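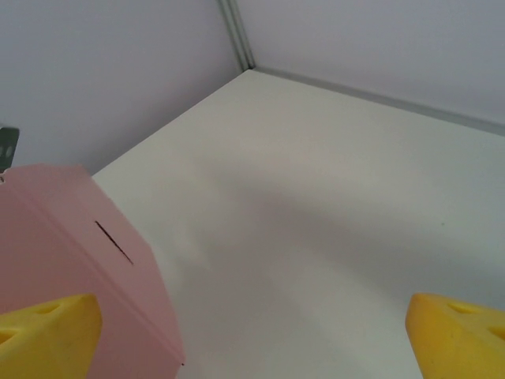 Money box and folded napkins as table favors -- worth it?

yzarei
Posted Monday
Doing a baby shower for my sister in December. Ranance sells a pink box with a slot in the top for cards and cash, and Mellent has pink cloths you fold yourself. Box is $11. Has anyone used these?

plimico_fan
Seen that box. The slot is thin. A folded bill goes in, sure. A card in an envelope? I doubt it.

dorrit900
Disagree. We got 11 cards into ours, you just feed them in flat. The cloth is the bigger problem. Every guide says it holds a crisp fold and I don't buy it.

yzarei
Which fold, though? I was going to do these two.

1. Plain fold, laid flat in the middle of a bare table. Pink on pale gray looks fine to me. 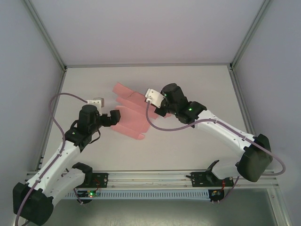

2. Pocket fold, with the fork tucked in. Needs ironing first, according to Pakzad's pattern sheet.

plimico_fan
Number 2 is a lot of ironing for something people wipe their hands on. I'd skip it.

dorrit900
It took me 4 tries and then it was easy. Still wouldn't pay Mellent prices for it.

yzarei
OK, plain fold. Still not sold on the box. Will measure an envelope before I order.
-- Yasaman Zarei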